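Keeping three clocks honest: Wendy Lambert on the Letau alignment tool

Wendy Lambert maintains Letau, the software that turns recordings from hand-held grippers into trajectories a planner can use. She joined Pedolness as a controls engineer and moved to tooling in April.

Why alignment first?

"Every downstream number depends on it," Lambert said. "If the wrist stream lags the head stream by 40 milliseconds, the policy learns to close the jaws late." Letau estimates the offset between streams from marker motion, then refines it against the inertial data. The earlier version used only the start timestamps, and operators corrected the remainder by hand.

Marker cubes on the grippers provide the shared reference. Lambert rejects any segment in which a cube goes undetected for more than eight consecutive samples.

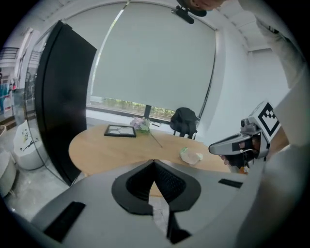
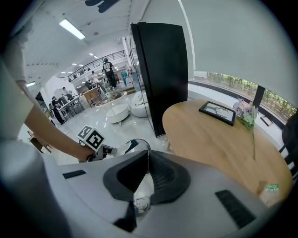
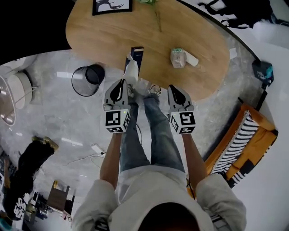 Two views from the grippers, then one from head height, all at the same oval table.

What still fails

Blinds and glass are the main trouble for the visual tracker. "A large plain blind gives you almost no features, and a glossy floor gives you false ones," she said. Her colleague Yiran Zheng wrote a filter that lowers the weight of floor points when they disagree with the inertial estimate. On the 152 sequences in the regression set, seven still drift enough to be discarded.

Lambert does not plan to recover them. She would prefer to flag a bad take while the operator is still standing at the table, and a live check is in testing under the name Trarkura. It reports tracking loss and clock offset, and leaves grasp quality to a separate reviewer.

Asked about a release, she said the file format has to settle first. "Natalie Tunstall's planning group reads our output directly. I can't change a field name without breaking their loader."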